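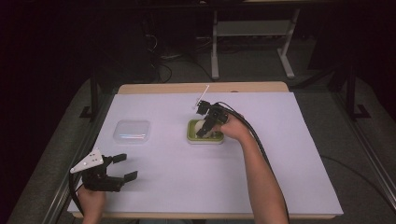

Hand-held grippers, second pair: jaw closure on thin items
Workshop Forum > Builds in Progress

Ruoxi Shen
Posted 21 May 2019

Members are advised that the second pair of hand-held grippers is now in use at the Fukwood bench. The tray work is being done on the paper sheet, with the green tray to the right and the clear lidded container kept well apart from it on the left. The right-hand unit is giving satisfactory service. The left-hand unit, which carries the white triangular plate, opens fully but does not close evenly: one jaw arrives before the other. Thin white sticks are therefore difficult to hold at a steady angle. Comments on the linkage are invited.

Štěpánek
The fault described is consistent with wear in the pivot holes. I would recommend that the holes be reamed and fitted with 3 mm pins. The plate should be left alone until this has been done.

prirach_bench
I do not agree. The first pair showed the same fault and the pins were sound. The cable was pulling on the housing whenever the wrist turned. Please refer to the entry for September in the build log, where it took 212 closures to establish this.

Štěpánek
The log entry concerns the earlier housing, which had no strain relief. The present one does. I maintain my recommendation.

Akier
May I ask whether the cable on the right-hand unit is to remain over the top of the hand? Our own pair has it routed beneath the grip, and members with smaller hands have found this less tiring.

Ruoxi Shen
The routing over the hand will be kept for the present, as it leaves the view of the jaws clear. A clip at the forearm is under consideration.

prirach_bench
A clip would also settle the disagreement above. If the uneven closing continues with the cable held slack, I will withdraw my objection to the pins.

Ruoxi Shen
That is accepted. The left-hand unit will be tried with a slack cable first, and six pins have been ordered in the meantime. Results will be posted in this thread.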